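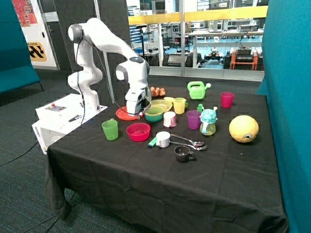
Arms & Attachments / Wrist Cameras

Allau Wrist Camera Kit, for small bench arms
Drandanard Workshop Supply
Kit price: $311, plus postage
Availability: made in small batches, next batch leaves us 21st June

If you've got a small arm on a bench at home, or you share one with other members at a place like our workshop at Wastness, you'll know the moment when you try to pick something up while squinting from the wrong side of the table. A camera on a stand gives you a lovely overview, but as soon as the gripper comes down over a bowl, the bowl disappears behind it. The Allau is our answer to that, or at least the answer we've been happiest with after a fair bit of sawing, printing and muttering. It's a little camera on a clamp that rides at the wrist and looks down past the fingers, and it goes together on a kitchen table with ordinary tools.

Remedios Gatchalian drew the first clamp for our own arm, and most of what's good in the kit comes from her fussing over it (we have a whole shelf of the ones she rejected, if anybody ever wants a look). The present version is the Lammers pattern, with a hinge in the middle so you can get it on and off without undoing the gripper.

What comes in the box

Hinged wrist clamp, Lammers pattern, with two rubber liners
Camera module with adjustable tilt plate
USB cable, 6 metres
13 cable clips, reusable
Hex key and a bag of spare screws
Printed build notes, with full-size templates

What you'll need to bring yourself: an arm with a round wrist section, a computer to plug the camera into, a small Phillips screwdriver and a free evening. A second pair of hands is handy for the clamp but you can manage alone.

Putting it together

Fit the liners first and let the adhesive take up overnight. Close the clamp around the wrist with the hinge facing away from the fingers, snug the screws down a little at a time, and leave the tilt plate loose until you have a live picture on your screen. Then run the cable back along the arm. Please leave a good generous loop at each joint — more than looks tidy — and move every joint by hand or at crawling speed through its full travel before you do anything in earnest. I pulled a connector clean off in my first week by being neat.

Keep your emergency stop within reach the whole time, and keep your fingers out of the way when the arm is powered.
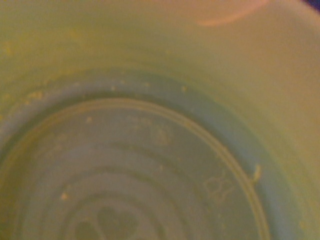

Focus is the question we get asked most, so I'll be as plain as I can. The lens is set by hand, with a small locking ring, and we send it out set for 40 centimetres, which suits finding things on a table. Come in very close and it goes soft. Inside a pale yellow plastic tub you can still follow the raised ridge around the bottom and the moulded rings inside it, and you can pick out a few crumbs, but the lettering in the plastic is beyond it. For lining up a gripper with a rim, we find that's plenty. If you want to read small print down there, you'll need to wind the ring in and accept that the rest of the table blurs instead. Light matters too, and a deep container gets gloomy quickly, so a desk lamp off to one side is a great help.

Setting up a practice table

We're fond of children's plastic tableware for this, and it's easy to come by at op shops. Bright colours make it simple to tell things apart on the screen, and a plain black cloth underneath keeps the background quiet. Mix the heights and shapes: flat plates, cups with handles and without, a couple of metal spoons to keep you humble. Something round, like a ball, is worth adding once you've got the hang of the cups. Begin with a wide bowl in an easy spot and work outwards from there.

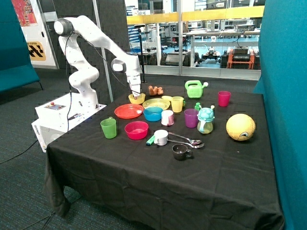

Gripper down at the small yellow bowl, with cups and spoons still to try.

Keep the overview camera as well, if you have one. The two views do different jobs, and I usually have them side by side on the screen: the wide one while the arm is travelling, the wrist one for the last bit of the descent. The build notes have a page on naming the two feeds so they don't swap places when you restart the computer, a small thing which drove us all round the bend for most of June.

Care and spares

Wipe the lens with a dry microfibre cloth. Check the clamp screws now and again, especially in the early days while the liners are bedding in. Replacement liners and clips are sold separately, and the clamp files are free to anyone who'd like to print their own.

From our customers

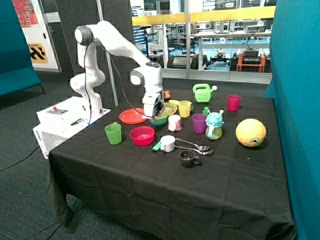

Mylene Mangubat wrote that the hinge was the best part of her kit, and that she has the clamp off and on again in the time it takes the kettle to boil. She did find the cable stiffer than she'd like on a cool morning, and wondered whether we'd consider a softer one. We would, and we have samples on the bench now. If you already own a kit and want to swap cables when they're ready, send us a note with your order number and we'll put you on the list.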